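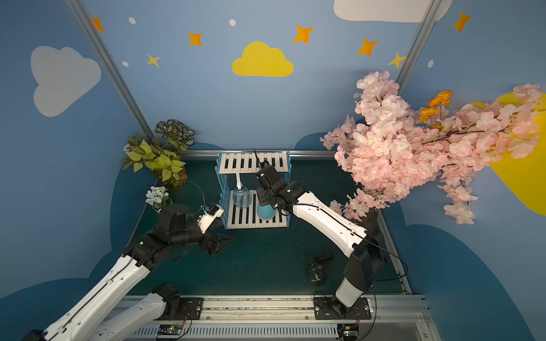

**Figure 2.** Sky motif on blue walls: clouds in white and yellow, with four-pointed stars on the upper part. A small two-tier shelf stands at the center of the floor.

### 3.2 Painted motifs and the reported mood of waiting children

The first part of the survey treated the plain color of the wall. In the present section we consider the painted motif, by which we mean any figure, pattern or scenery applied on the wall by brush, roller or stencil. Printed wallpaper and removable stickers were coded separately and are discussed in Section 3.4.

Motifs in waiting rooms for children can be divided into four families: sky, sea, forest and town. The sky family (Figure 2 shows clouds and stars of the usual kind) was the most frequent in all three study areas. We believe that the reason is partly practical. A cloud has no fixed outline, and a painter without special training can make it in a short time. An animal demands more skill, and a badly painted animal is noticed immediately by parents, who mentioned it in the free comments with surprising severity. The sky is also easy to continue when a wall must be opened for pipes or cables and closed again.

Questionnaires were distributed in the clinics of Zenau, Ambridge and Gündoğdu between October and March. In total 3,842 forms were given to accompanying adults, and 2,628 of them came back. After removal of the forms where the age of the child or the room code was missing, 1,898 remained for the analysis. The share of removed forms was higher in Gündoğdu than in the other two places. There the room code was printed on the back of the sheet during the first month, and many adults did not turn the sheet. We corrected the layout in December and kept the earlier forms only when the room could be identified from the appointment list.

The adult was asked to judge the mood of the child at arrival and again at the moment of the call to the examination room, on a scale with five steps. The difference between the two judgments is used as the dependent variable. It is a rough measure. The adult is also waiting, and his or her own impatience enters the answer. We tried to reduce this effect by including the waiting time as a covariate, and by asking a separate question on the mood of the adult, placed at the end of the sheet so that it would not influence the previous answers.

For children below the age of four we found no difference between the motif families. For children between four and seven, the rooms with a sky motif and the rooms with a forest motif showed a smaller decline of mood than the rooms with a plain wall. The difference between sky and forest was within the error of the measurement. For children above seven the picture is less clear. Several adults wrote that the older child found the decoration "for babies", and this remark appeared more often for the sky motif than for the town motif. In Ambridge, where one room has a large painted town with numbered houses, the older children had the smallest decline of all groups, but it is only one room and we do not want to build too much on it.

#### 3.2.1 Position of the motif

We had expected that motifs at the eye height of the child would be more effective than motifs placed high on the wall. The data do not support this expectation. In rooms where the lower part of the wall was hidden by chairs, shelves or coat hooks, the high motifs were mentioned in the comments with the same frequency as the low ones in other rooms. A possible explanation is that small children in a waiting room often lie on the bench or on the lap of the adult, and then look upward. The literature on ceiling decoration in dental surgeries goes in a similar direction, although the situation of the patient there is of course different.

Furniture of a color near to the wall color was judged as "calm" by most adults and as "boring" by a minority. We did not find any relation between this judgment and the mood of the child. Flowers and plants were present in too few rooms for a separate analysis.

#### 3.2.2 Durability of the painted surface

The clinics asked us to include the question of maintenance, and it deserves a short report. Two coatings were in use: an ordinary matte emulsion, and the washable coating Plustent, which was applied in Zenau after the last renovation. Test panels with both coatings were prepared in blue and in yellow and cleaned with a damp cloth and neutral soap for 800 strokes. On the emulsion, the yellow became visibly thinner and the blue below began to come through. On the Plustent panels we saw a light increase of gloss and no loss of color. The increase of gloss can disturb under strong side light – the cleaning staff in Zenau had already remarked it near the window – and for this reason we cannot recommend the coating for every wall.

Yellow on blue needs in any case two layers, sometimes three, and a white ground under the yellow is advisable. Where the ground was omitted, the yellow turned slightly green, and in one room it had been painted over again within the same year. The cost of the additional layer is small in comparison with the cost of closing the room for a second time.

The interaction between motif and room lighting could not be examined with the present material, as the lamps in Ambridge were replaced during the survey. It is taken up in Section 3.3 for the rooms in Zenau and Gündoğdu only.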